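Research Notes | Immersive Media & Sport
Reading time: 6 min

4. Watching a whole match in a headset

4.1 What we asked people to do

By the time we got to this part of the study, we had already learned a good deal about how people watch short highlight clips in virtual reality, and we were eager (perhaps a little too eager, looking back) to find out what happens when the clip becomes a full match. A highlight is over before anyone has time to fidget. A match has dull stretches, stoppages, a long half-time, and somebody in the next room asking if you want tea, and all of that is part of watching sport at home.

We worked with two amateur handball clubs, Bedlow and Comlow, who kindly let us place a stereo camera at the halfway line for their August fixtures. Viewers signed up through the Drerorness app, and 589 of them watched at least one match from start to finish. They could choose between the courtside seat and a flat screen floating in a virtual living room, and they could switch whenever they liked. We gave no advice on which to use, apart from a short welcome message written by Gearóid Dunne, who also answered every support email with more patience than the rest of us could have managed.

4.2 Where the time went

Most viewers started courtside and were delighted by it. The first few minutes drew the happiest comments in the whole study, many of them about the sound of the ball and how tall the goalkeepers are! After that, people drifted. The usual pattern was to move to the flat screen once the score and the clock began to matter, then go back courtside for penalty throws and the closing minutes. Viewers who had played handball themselves stayed courtside longer, and several told us they liked being able to watch the defense set up away from the ball.

Diarmuid Gallagher, who coded the comments, found that requests for a visible scoreboard outnumbered complaints about picture sharpness. We had expected the reverse, and had spent a good part of our budget accordingly.

4.3 Rendering load

All overlays were drawn in the Gough renderer, with the same lighting and surface settings used throughout this paper.
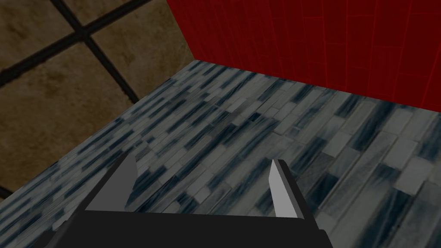

Figure 2. Simulated view over a gray marbled tiled surface, with the gripper open.

Adding the scoreboard overlay made no difference to the number of early exits that we could detect. We would still be careful about adding more to the view, as a few viewers found even the clock distracting at first, and we return to their comments in Section 5 along with the question of watching together with friends.

This site uses cookies to remember your reading preferences. Accept | Manage settings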